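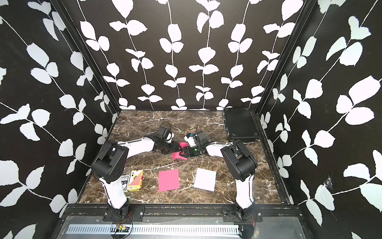

Paper squares and card boxes: frequently asked questions

Last updated July 10, 2026. Maintained by Tibor Győri.

What size are the Tolero squares?
The standard square is cut to 6 inches. The smaller square is 4 inches and is sold in a separate sleeve. Both are the same weight of paper, so a model folded from the smaller square will feel stiffer.

Which colors can I order?
Pink, white, pale blue and gray are kept in stock all year. Other colors are cut once a year, in March, and sold until they run out. Pink squares from different cuttings may vary slightly. If a project needs an exact match, order all the sheets together and state this in the comments field.

My white squares look faintly blue. Are they defective?
No. White paper often picks up a bluish tint from a brightener added at the mill, and the tint is stronger under cool lamps. For a warmer white, order stock number 802, which is made without brightener.

Does the paper have a right and a wrong side?
The color goes all the way through. One side is slightly smoother. Fold with the smooth side facing out if the model will be handled often.

What surface should I fold on?
Any hard, flat surface. Stone, marble-patterned and plain tabletops all work, provided there is no raised texture. Veined patterns can make it harder to see a pale sheet's edge, so some folders put a plain mat under white squares. Soft mats are not suitable: the crease spreads and the corners drift.

Can I fold a square that has already curled?
Yes, in most cases. Place it under a flat weight overnight. A boxed deck of cards is heavy enough for one sheet; use two boxes side by side for the larger square. Do not iron the paper. Heat flattens the curl but also sets any crease already present.

How do I keep the squares from sliding?
Wipe the table first. Dust is the usual cause. If the sheet still moves, hold it with a card box along the edge opposite the fold – not on the fold line itself.

Do the squares fit in a playing card box?
The 4-inch square fits a standard box if folded in half once. The larger square needs two folds and will show both creases afterward. For flat storage use the Stestholm tray, which takes either size.

What is the difference between the Stestholm tray and the Grimitz sleeve?
The tray is rigid, open at the top and meant for a shelf. The sleeve is closed on three sides and meant for carrying. Card boxes fit the tray only.

How many sheets are in a bulk carton?
2000, in one color. Mixed cartons are not offered.

Where can I find folding diagrams?
The Erdős diagram set is posted on the downloads page. It covers flat models, the ruffled edge and a simple wrap for a card box. Print at full scale; the guide marks are wrong at any other setting.

Can I return opened paper?
Opened sleeves cannot be returned unless the sheets are miscut. A square counts as miscut if opposite edges fail to meet when it is folded in half. Send a photo of the folded sheet with your order number – a photo of the flat sheet does not show the error.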